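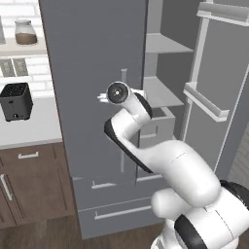

Saturday, March 21, 2026

Spent the whole morning on the arm budget again, in my socks, with cold tea. We have 3,241 dollars left for the quarter and I've already spent it four different ways in my head! The Futeck quote came in (finally) and the gripper is the part that hurts. Short fingers are fine for a fridge handle, but I want a spare set, plus the simulator seats from Plindotgate, and those renew in 35 days whether I'm ready or not.

So I made two columns, kitchen jobs we can keep doing in simulation and stuff that needs a real arm on a real floor. Fridge door went in the first column. Breakfast things on the island, also first, for now. I'd love to see a real arm try to move a plate of pancakes without wrecking the stack, but pancakes can wait till the next quarter, I guess.
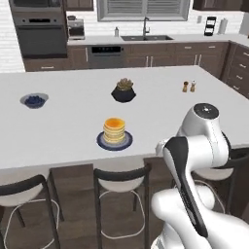

Shahnaz Gamage wrote back at lunch that I was pricing the arm and forgetting the mount, the shipping and a service plan, and that Sachdeva would probably quote all of it together if I asked before the month was out. Ugh, she's right. I had 57 dollars down for shipping, which was me dreaming.

Emailed Sachdeva. Moved the spare fingers to "maybe." Still need to ask Ritstead if they lease.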